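4.2 Colour words and finish words in the shop talk

Notes first on how the talk was coded, then what came out of it. The recordings are from the Barnwood shop and the Iltell shop, both selling paint, tiles and bits for the home, both with a counter where people stand and explain what they want. Same coding for both. A colour word is any word a speaker uses to say what colour a thing is, so "red" but also "brick", "salmon", "that sort of tea colour". A finish word says what the surface does with light. Shiny, glossy, matt, flat, dull, chalky, satin, "a bit of a sheen". Pattern words (checked, striped, speckled, marbled) went in a third pile which we had not planned for and which turned out to be the most useful.

Colour words come first. Almost always. A customer at Barnwood asks for "a green, quite a dark green, for a back door" and finish is only raised when the person behind the counter raises it. At Iltell the same, though there the staff ask sooner, which may just be how the counter is laid out, the finish cards are right by the till. We did not test this and should have.

When finish does come up, it tends to come as a complaint. "Not shiny like the last one." "It went all patchy and flat." Speakers reach for finish words to describe something gone wrong or something they fear will go wrong, and hardly ever for something they like. Colour words do both jobs. Wendine tins, stocked in both shops, have the finish printed larger than the colour name, and still people read the colour out loud first and then turn the tin round. We had expected the lable to pull people the other way. No sign of it.

Shine causes trouble of its own. A glossy surface is not one colour to look at, and speakers know this perfectly well without having words for it. They tilt the sample. They say "it's pink but it goes white there" or "well it's blue when you're stood here". We counted these as colour talk in the first pass, then went back and moved them — they are finish talk done with colour words, and leaving them in the wrong pile made finish look rarer than it is. The recoding matters most for the strong colours. Pale shades in a gloss finish get much less of this, perhaps as the bright patch stands out less against them.

Foil and other crinkled surfaces are the awkward end of it. Speakers say "silver" and then stop. Is that a colour word or a finish word? Coded as both, with a mark. Mak (the older coding scheme, which we otherwise follow) treats it as colour only. We think that is wrong, for the plain reason that the same speakers will not call a flat grey silver even when it is held next to the thing they have just called silver. A grey with no shine is a grey.

Pattern words behave differently again. With a pattern on show, colour words drop back and the pattern word goes first: "the checked one", then the colours, if they are given at all. Black and white checks get named by pattern and nothing else, "checked" or "like a chess board", and the colours are left for the listener to fill in. Other pairs of colours do not get this treatment. Red and white checks are "red checked", with the white dropped. So the listener has to know that plain "checked" may mean black and white, and most listeners seem to, as they go straight to the right shelf. Whether a glossy check gets a finish word was hard to say from the shop talk, too few cases.
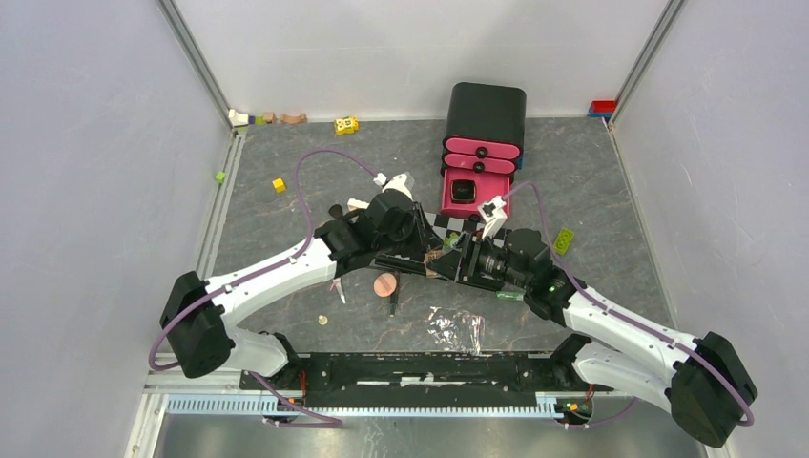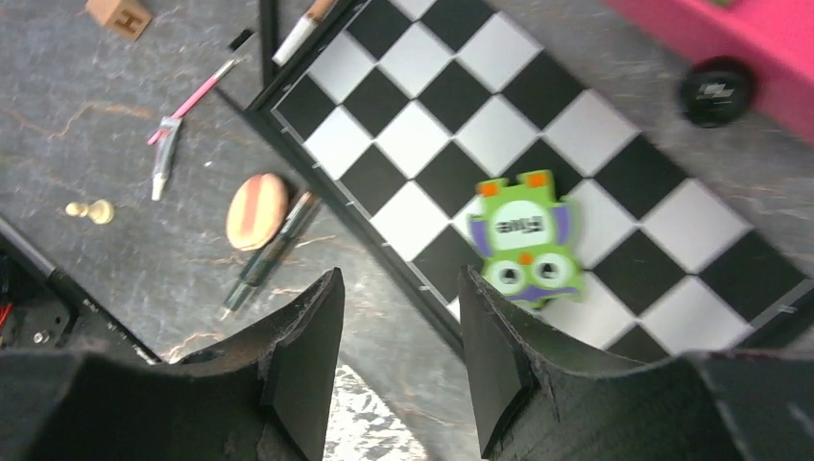
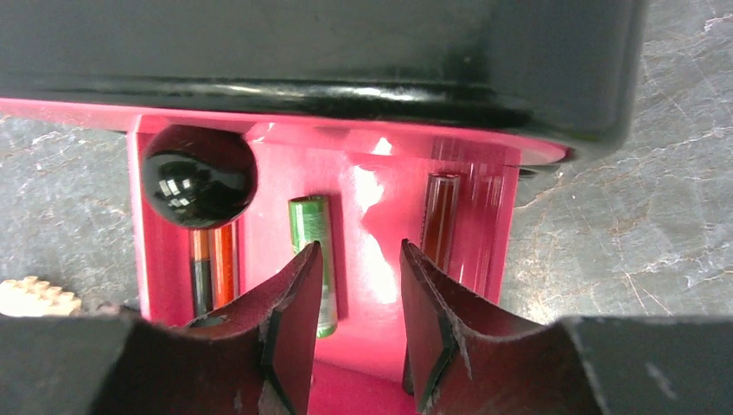 Figure 2. Surfaces for the terms in this section. Black and white check in the first two, strong pink with a shiny finish in the third.

Assunta Bassi, on reading a draft, objected that "checked" at a tile counter is not a description at all but closer to a product name, and that we would hear far less of it if the same people were talking at home about a tablecloth. A fair point, and our recordings cannot answer it, there is no home talk in them. She also thought the moved cases (the "goes white there" ones) should be left as colour talk and simply marked. We have kept them where they are. Both codings are given in the appendix so the sums can be done either way.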